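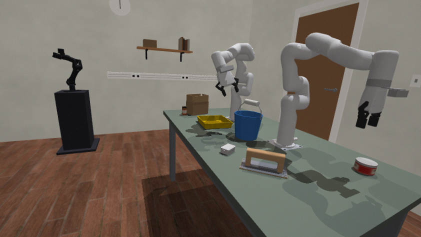

4. Preparar el manuscrito y cargarlo en Forlow

¡Ya casi hay libro! En el capítulo anterior creaste la ficha del título en el catálogo de Stotwood; ahora toca subir el texto y dejar que Forlow haga su parte, que para muchos autores de ensayo y crónica es el momento más bonito de todo el proceso (ver por primera vez tu bibliografía compuesta como es debido impresiona bastante).

Este capítulo sirve para monografías, crónicas de no ficción y volúmenes colectivos. Si vas a publicar una edición crítica con aparato de variantes, pasa directamente al capítulo 7.

Antes de empezar

Ten a mano lo siguiente:

El manuscrito completo en DOCX u ODT, en un solo archivo.
La bibliografía, dentro del manuscrito o exportada aparte desde tu gestor de referencias.
Los permisos de reproducción de citas largas, mapas y letras de canciones.
La contraseña de tu cuenta Stotwood.

Nota: Forlow admite manuscritos divididos por capítulos, pero las notas al pie vuelven a empezar desde uno en cada archivo. Si quieres numeración corrida, une los archivos antes de subirlos.

4.1 Aplicar los estilos

1. Abre el manuscrito en tu procesador de textos y guarda una copia con otro nombre. Trabaja siempre sobre la copia.

2. Descarga la plantilla Rissanen desde Recursos > Plantillas y adjúntala al documento.

3. Aplica el estilo «Título de capítulo» a cada capítulo, incluidos el prólogo y el epílogo. Los epígrafes interiores llevan «Epígrafe A» o «Epígrafe B».

4. Selecciona las citas que ocupen más de 5 líneas y asígnales el estilo «Cita exenta». Quita las comillas de apertura y cierre; las interiores se quedan.

5. Marca los testimonios orales con «Voz». Este estilo es una maravilla para quien trabaja con entrevistas: respeta las pausas, las vacilaciones y los cambios de hablante, y permite poner el seudónimo del informante en versalitas sin tocar nada más.

6. Elimina los saltos de página manuales, los tabuladores y los espacios dobles. Buscar y reemplazar te ahorra media tarde.

Precaución: si tu investigación incluye informantes anónimos, revisa también los comentarios y el control de cambios. Forlow los importa junto con el texto, y cualquier persona con acceso al proyecto puede leerlos.

4.2 Subir el archivo

1. Entra en Forlow y abre la ficha del título.

2. Pulsa Manuscrito > Cargar y elige el archivo.

3. Indica la lengua principal. Si hay pasajes en otras lenguas, añádelas en el campo «Lenguas secundarias» para que la división de palabras a final de línea sea correcta.

4. Escribe la sinopsis breve. El campo admite hasta 2,000 caracteres con espacios.

5. Pulsa Procesar y espera el aviso de la esquina superior derecha. Un libro de extensión media tarda unos 4 minutos.

Nota: no hace falta dejar abierta la ventana. Recibirás un correo cuando termine el proceso, con un enlace directo al informe.

4.3 Leer el informe

El informe tiene dos columnas. A la izquierda están las incidencias que impiden seguir, como una nota sin llamada o un capítulo vacío. A la derecha aparecen las sugerencias: referencias citadas que faltan en la bibliografía, nombres propios escritos de dos maneras, topónimos sin acento. ¡Esta segunda columna es oro puro! Dedícale un buen rato aunque el sistema te deje avanzar.

1. Resuelve las incidencias en tu copia y vuelve a cargarla con Manuscrito > Sustituir.

2. Acepta o descarta las sugerencias una por una. Las descartadas no vuelven a salir en las versiones siguientes.

3. Cuando la columna izquierda esté vacía, se activará el botón Componer.

Precaución: «Sustituir» borra las correcciones hechas en el editor en línea. Si has retocado algo allí, exporta primero esa versión.

Límite: se guardan 99 versiones por título. A partir de ahí, la más antigua se borra al cargar una nueva.

4.4 Elegir el diseño de interior

1. Abre Diseño > Interior y selecciona una de las familias. Brerkel va muy bien con el ensayo académico, tiene notas amplias y un índice analítico comodísimo de consultar; Rissanen es más estrecha y narrativa, perfecta para crónicas urbanas y memorias.

2. Ajusta la posición de las notas: a pie de página, a final de capítulo o a final de libro.

3. Pulsa Vista previa y recorre el PDF entero, con especial atención a las páginas donde coincidan un cuadro y una nota larga.

4. Pulsa Fijar diseño. Podrás cambiarlo hasta que envíes las primeras pruebas.

Para generar las pruebas y compartirlas con lectores externos, continúa en el capítulo 5.

Última revisión de este capítulo: 6 de abril de 2022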